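Tidying a table is still too hard

Every few months someone sends me a film of a robot folding a towel and asks whether I have changed my mind. I have not, though I have moved a little. My view is that machines are very good at chores that have been made easy for them and still poor at the ones most of us want rid of.

I worked for years at a packing firm in Clesthorpe, where a Fliturow arm lifted trays off a belt. It did 336 trays an hour and did them well. It could do that because the trays were all the same, the belt ran at one speed, and a fitter called Kaja Uibo had spent most of May getting the lights and guards right. When a customer sent in trays with a softer rim, the arm dropped them for two days. A new starter would have picked one up, felt it bend and held it lower down.

Homes are all soft rims. Take the job of clearing a table into a box. A child of six can do it, badly, and be told off and do it better. For a machine it is a long string of separate problems. A clip-on microphone is small and light and has a foam end that gives when squeezed. A bottle is heavy and smooth. Paper curls up and slides. The box is see-through, so a camera may have trouble telling where its wall is, and a patterned cloth behind it makes that worse. 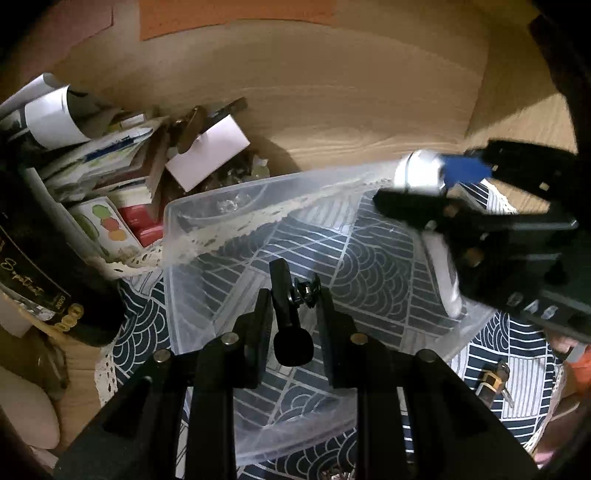 Small things, a clear box and a patterned cloth: the sort of job still waiting for a good machine.

Then there is the deciding. Picking a thing up is half of tidying at most. The other half is knowing that the papers stay together, that the card might matter to somebody, and that the microphone should not go in underneath the books. People do this without thinking and argue about it afterwards. I have yet to see a machine ask a sensible question about where something goes.

Supporters say the answer is more practice, gathered from people doing ordinary jobs by hand with grippers. I think they are partly right. A machine shown a great many messy tables will do better than one shown a clean bench. But a grip that works on 20 objects may fail on the next one, and in a kitchen the next one could be a glass.

Bautista, the shop near me that mends appliances, has a sign up for a home helper from Somotora, priced at 2814 pounds. I asked what it could do. It fetches, it carries, and it can load a dishwasher if the plates are stacked first. I would want it to stack the plates. Until it can, I will spend the money on a new boiler.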